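Slide 6 - cell rules, Griretville site

Keep this one short. The Selletti checklist has nine items; I cover cable routing and shared reach only.

Rule one: each arm gets its own written zone. Overlap needs a handoff rule.

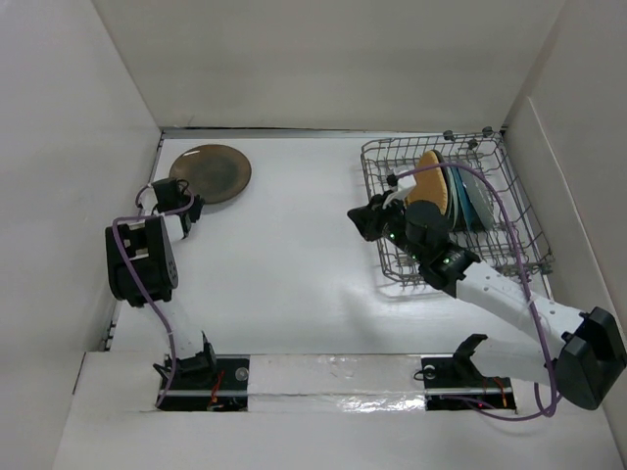 Cable slack is the item most often failed in review. Length must allow full wrist travel. On both arms the purple cable runs outside the links, so check it for snags - the rack wires and tines count as snag points.

Next: Garkov log format.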